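Home Gallery Makes Swaps About Contact

The Lilac Plate, and Other Small Things on a Table

Posted by Bouchra Shawky, December 16, 2025
68 shares 6 comments

I have a real weakness for ordinary objects put next to each other. Give me a plain table and a handful of bits from the bottom of a drawer and I'm happy for an entire afternoon! Anyone who has followed the Lillutora gallery since July will know this already, because you've had to put up with my buttons, my pegs and that very long series of jam jar lids.

This set is all about one plate. It's round and lavender with a little raised rim, and I love how the colour behaves on a pale wooden table. Wood like this has a lot of yellow and tan in it, and lilac sits opposite all that warmth and goes cool and soft. I've tried it with white crockery and with a blue enamel dish (lovely dish, wrong table) and neither of them came close.

The rest is the sort of stuff you'd sweep into a box without looking. Have a proper look at it, though — the colours are so cheerful. 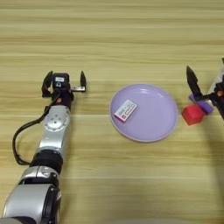
Pink on lilac, set down at a slant. I could look at this pairing all day. 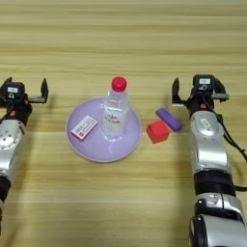

The clear bottle's turn on the plate, with that bright red cap on top and the lavender showing through the plastic.

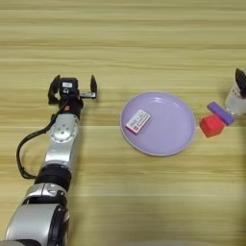
Red block, purple block leaning in behind it, and the plate keeping them company.

Purple and red are meant to be a difficult pair, and my old art teacher would have marked me down for it, but I think they get on beautifully as long as there's something paler close by. Pink helps too. If you want to try it at home, start with two strong colours and one washed-out one and move them about until you stop fiddling.

Clear plastic is the thing I've come round to most this year. I used to leave it out of everything as I thought it looked like rubbish waiting for the bin. Then Laurențiu Moldovan sent in his windowsill set, all tumblers and old pop bottles, and I was completely won over. It borrows from whatever it's standing on, so you get your plate colour twice for nothing.

A few of you asked how many sets there are in the gallery now. It's 159, and Mirko Monti has very kindly been sorting them by colour so you can find all the greens in one go (there are so many greens). He's still got the oranges and browns to do. Hazem Farouk's kitchen drawer pictures have gone up under Yellow after a long discussion about whether mustard counts. It does!

Next up I'd like to do erasers on their own. I had a whole tin of them at school, including one shaped like a slice of melon that I never once used, and I'd love to see yours. Worn down ones are very welcome, so are the ones with somebody's initials dug into them in biro. Send two or three pictures at most, please, and tell me what the table is made of if you know — I always want to know about the table.

Older: Jam Jar Lids, Part Four
Newer: Pegs Again

6 comments Share Save Back to Gallery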